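5/2/23
Bench notes - wood moisture and glue line trial, batch 2

Picked up where the last batch left off. The question is still whether the Farahani glue holds as well on small beech and maple pieces that have sat in the dry cabinet as it does on pieces left out on the shelf. Batch 1 was no use because I mixed up two trays and couldn't sort them out afterward. This time every tray has a pencil number on the rim and the same number in the log.

Cutting. Ran all the stock through the crosscut sled with the stop block set before lunch and not touched again. The Idov blade is due for sharpening. It left fuzz on the end grain on the maple, less on the beech. Knocked it off with 220 on a flat plate, three strokes per face, no more. Ehsan thinks even that closes up the surface and wants a set straight off the saw for comparison. Fair point. Tray 97 is now the unsanded set.

Conditioning. Dry cabinet held steady overnight. The shelf trays are at the mercy of the room, and the heating came on again early, so I don't trust them to be much different from the cabinet ones. Moved them to the back wall away from the vent. The pin meter is hopeless on pieces this small, so I'm going by weight only. Weigh, wait a day, weigh again, and call it settled when the number stops moving.

Scale check: 1000 g reference read 1000 g on both tries. Left it switched on so it doesn't drift while warming up.

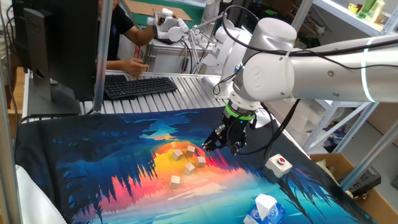
Small cubes on the table, light stock.

Glue-up. Thin coat on one face only, spread with the plastic card, then closed by hand and clamped. I used the little spring clamps because the screw clamps crushed the corners last time. Spring clamps don't give much pressure and it probably isn't even from one to the next. Should make a jig. A length of angle with a wedge at one end would do it and I could clamp a whole row together.

Open time was a problem again. By the end of a tray the first pieces had already skinned over. Did the second tray in two halves and it went much better. Writing this down so I stop doing it the other way.

Squeeze-out wiped with a damp rag on the beech and left to set on the maple. I know that adds a variable. It was late and the rag was filthy. Marked in the log.

Breaking. Only the leftover joints from batch 1 were ready, so I broke those to check the lever rig. Peak reading was 2856 N on a beech joint, which tore wood on one side. Lowest was 1273 N, a maple joint that let go clean along the glue with a shiny patch in the middle. Looks starved to me, or it skinned before I closed it. Kept both halves in a bag, taped to the inside cover of the log.

The rig itself needs work. The pivot pin has worn a groove and the arm drops a little before it takes load. Ehsan Khosravi has a hardened pin left from the Clornent fixture and says I can have it if I ream the hole myself.

Odds and ends:
- Amine order still short one bottle of hardener. Emailed again.
- Dust bag on the disc sander is full.
- Whoever has the small square, I need it back.
- Acetone is down to the last can.

Next: weigh trays first thing, before the heating comes on. Ream the pivot hole. Cut the angle for the clamp jig if there's any left in the rack - otherwise use the oak offcuts. Don't break anything from batch 2 until the joints have had the full week. Last September I rushed that step and had to throw out the whole set.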